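Print this page | E-mail this page
Search talks and notes Go
Posted November 11, 2018, by the Pickering gripper bench

Speaker notes: two finger pads, one messy counter

OK, start fast, skip the bio slide. I love this part of the work and I want to get to the pads!

We compared 2 pad sets on the hand-held gripper. The Rivimia pads are smooth and fairly stiff. The Trakanow pads are textured and give a little when they close. Same jaws, same operator, 863 grasps in all. Say the number slowly.
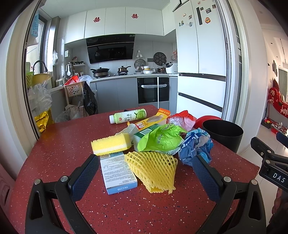

Clutter matters more than I expected back in February. With one object on a bare bench both sets looked great, and we nearly wrote it up that way. Put a sponge against a small box of bandages and now the fingers have to find a gap first. Ask the room: which would you pick up first? (Wait for it - people always have opinions.)

Foam fruit nets are my favorite test object. They squash, they spring back, they weigh next to nothing. Of the 589 grasps on soft items, the textured pads dropped far fewer. Crumpled plastic bags were closer than I would have guessed.

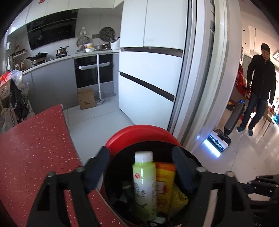
Next, release. A good grip can be a bad letting go, and thin plastic likes to hang on to texture. We logged 97 sticky releases, nearly all on bags. I still don't have a fix. If somebody from the Resadmont session is here, please come find me after, I want to hear about your pad coating!

Bottles: approach from the side, close slowly. Skip the force plot if we're past the halfway mark.
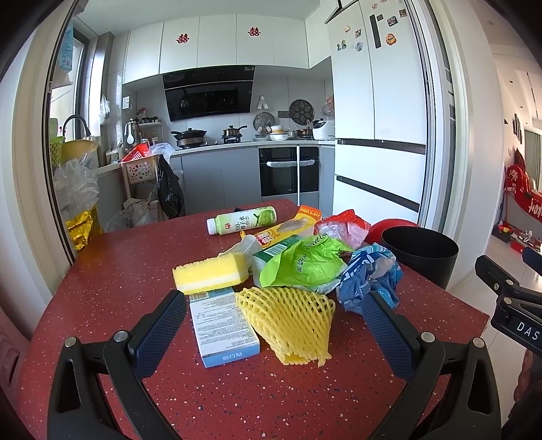
Textured pads, jaws open, with the soft items and the coconut water bottle on the counter.

Last slide is the pad wear chart. Mention that cleaning the pads between runs changed the numbers - leave time for questions on that.

Print this page | E-mail this page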